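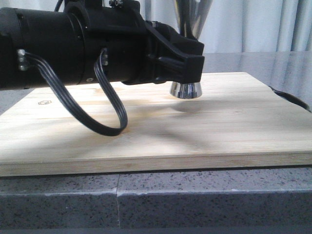 Batching drinks for a big family party: dilute ahead or not?

Board: Home Entertaining > Drinks

catinca_lazar
Hello all, long-time reader and very occasional poster. My parents' anniversary is in December, we have the upstairs room at the Lysenko hall in Wasel, and the guest list has crept up to 76 people (my mother keeps running into cousins at the bakery). I said yes to doing the drinks before I had thought about it properly, as I always do.

I want one cocktail and one punch with no alcohol, both made the night before so I can dance with my dad and not stand behind a table all evening. The cocktail is gin, lemon, honey syrup and a little Bolano, which is the bitter orange stuff my uncle brings and that everyone on that side of the family is weirdly loyal to. It's lovely when I make one glass. When I tried a pitcher it came out sharp and heavy, and my sister very kindly poured hers into a plant.

So, do I add water to the batch, and how much? And can the lemon go in the night before? Any help is so welcome!

pylyp_n
Congratulations to your parents! You have run into the thing everyone runs into with their first pitcher. A single drink gets shaken hard with ice and picks up a good deal of water on the way, and your pitcher never had that. Yes, add water. I start with one part water to four parts of everything else, chill it right down, taste it cold, and then add more in small splashes until it stops fighting me. Taste it cold! At room temperature it will seem far too sweet and you'll "fix" it and be sorry.

On equipment, please don't go out and buy anything fancy. For years I've measured my test batches in lab-style glass because it's easy to rinse, it pours well, and syrup doesn't cling to it much if you use hot water after. 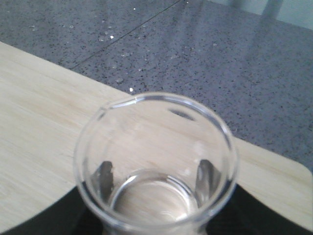
Clear glass beaker from above, with the pouring spout at the upper left.

Whatever you use, write down what you did as you go along. I have lost at least one really wonderful punch to my own confidence that I'd remember it.

Zofie Kuruc
I'm going to disagree with Pylyp a little, with love. I don't put any water in ahead of time for a party that size. Halls are warm, people leave their glasses sitting about, and the ice does plenty of the work by itself. If you've watered the batch already, the last third of every glass is sad and thin. I keep the batch strong, pour it over lots of ice, give it a stir and let it sit while I chat with whoever is at the front of the line.

The lemon question I feel more strongly about. Squeeze it the same day. Juice that has been in the fridge overnight tastes flat to me, and a bit like the fridge.

slawomir.cz
Both ways work, but they're for different parties. Zofie's way needs a person at the table who knows to stir and wait. Catinca says she wants to dance. If cousins are going to be ladling it out for themselves, they will fill the glass to the top, put one lonely ice cube in, and be on the floor by the speeches. Dilute it.

My other two cents is to scale up by jigger first and only then move to pitchers. Make one drink exactly how you like it, measuring every single thing, including the honey you normally just glug in. Then multiply. When a pitcher tastes wrong, nine times out of ten the single recipe was never measured to begin with. 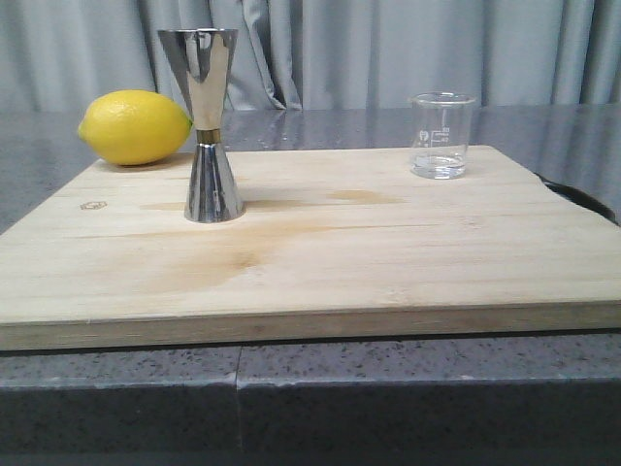 Double-sided jigger on the bamboo board. Please excuse nothing, that board has earned its stain.

If you have the two-sided kind, check what each cup holds before you start, with water and a kitchen scale. Mine and my brother's look alike and they don't agree.

catinca_lazar
Oh this is so helpful, thank you! Slawomir, you've caught me, I do glug the honey. And you've described my cousins exactly, so I think I'm on the diluting side, sorry Zofie!

Zofie Kuruc
No hurt feelings, go and dance with your father. But I am not budging on the lemons.

Zoia I.
Coming in on the lemons, as somebody who did the bar for two of my nieces' weddings and has squeezed more of them than I'd like to remember. I'm closer to Zofie than not, though I'd call juice from late that morning perfectly fine for an evening party. Let the fruit come up to room temperature, roll it under your palm with a bit of weight, and strain out the pips.

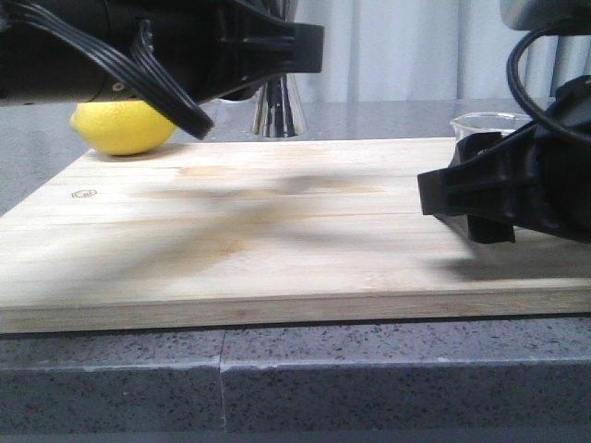 Before you squeeze, peel them. Take the yellow part off in wide strips, cover the strips with sugar in a bowl with a lid, and leave that on the counter overnight. By morning the sugar has gone damp and oily and smells like heaven. Stir in your hot water and you have a syrup that can go straight into the punch with no alcohol, so those guests get something as nice as everyone else (I can't bear it when the drivers get warm juice from a carton). Keep the peeled lemons in the fridge in a covered box and they'll wait for you quite happily.

For the punch I do that syrup, the juice, strong cold black tea and soda water, and the soda goes in only at the table. It makes a very good-tempered drink.

pylyp_n
Seconding the peel trick. Zoia, do you use honey or sugar for the strips? I tried honey once and it seemed to do nothing at all.

Zoia I.
Sugar, always. It's the grains that pull the oil out. Honey can go in afterward for the flavor.

slawomir.cz
One more practical thing, Catinca. Ask the hall about ice now. The Nivamero place where we had my mother's birthday swore they had a machine, and it made enough for a fish stall or so we were told, and on the night it was unplugged with folding chairs stacked in front of it. I drove to the gas station in my good shoes and bought roughly 5 bags.

catinca_lazar
I just called the hall and the lady said "there's a freezer, I think." So I'll be bringing my own ice! I'm doing a small test batch tonight, diluted, with everything measured, and the peel syrup is going on the counter before bed. I'll report back if my sister's plant survives.

Zofie Kuruc
Same-day lemons!

catinca_lazar
Yes, Zofie. Same-day lemons.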